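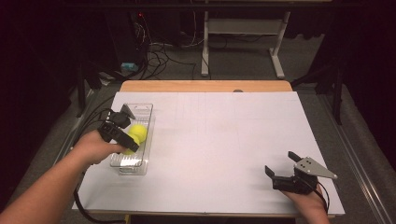 The buyer at Xaba told me over the phone that I was wasting everyone's time, that people can taste the difference between first-pick and second-pick oolong and have been paying for it for years without complaint. Fine. I'd like to see the cups.

Notes for the Trermont tea evening, Wednesday, December 15, 2021. Keep it under half an hour. Pour first tea before talking.

Opening. Ask who has paid extra for a tea with a harvest date on the bag. Wait for hands. Ask who could pick it out with the label off. Wait again. Don't comment.

What the sellers say. High-mountain oolong is sweeter and creamier, and the higher the garden, the better the cup. I have a tin at home marked 3,910 feet. Very exact. Was it the top of the garden or the bottom? Was it the parking lot? The label doesn't say, and when I wrote to Pustwood, who packed it, they sent me a brochure with a mountain on it.

Be fair here. Cooler air does slow the leaf down, and slow leaf often does taste softer. I don't argue with that. I argue with the number on the tin standing in for all the rest: who picked it, how long it withered, how hard it was roasted, how long it sat in a warehouse.

Pour second tea. Say nothing about price yet.

The blind tasting in September. We had 96 cups out over one long afternoon, all brewed the same way, codes on the bottom. The expensive oolong came first with one group and next to last with another. Somebody will say our water was bad. Maybe so, but all the cups got the same water. Somebody will also say it was a small test. Yes, it was. I'd still like to hear about the bigger one the shops are relying on.

Water temperature. The Justenau leaflet says never use boiling water on oolong. Their own roasted one was flat and thin until I used boiling water – then it was pretty good. Greener ones I'd let cool a little. Try both at home and trust your mouth over the leaflet.

Steeping times. First steep up to 60 seconds in a small pot, then taste. If it's weak, leave it longer. "Good for ten steeps" is on nearly every bag now. By the seventh I'm drinking warm water with a memory of tea in it. Ask if anyone disagrees, somebody always does.

Aged oolong. Skip if running late. Main point: old and stale are both what happens to tea in a cupboard, so ask how it was stored and whether it was re-roasted. A seller who gets annoyed at that question has answered it.

Price. Reveal second tea was the cheap one. Pass the bags around. If you're curious about the costly stuff, buy the smallest pack first, 100 grams at most.

Questions, then third pot. Remember to rinse the lids.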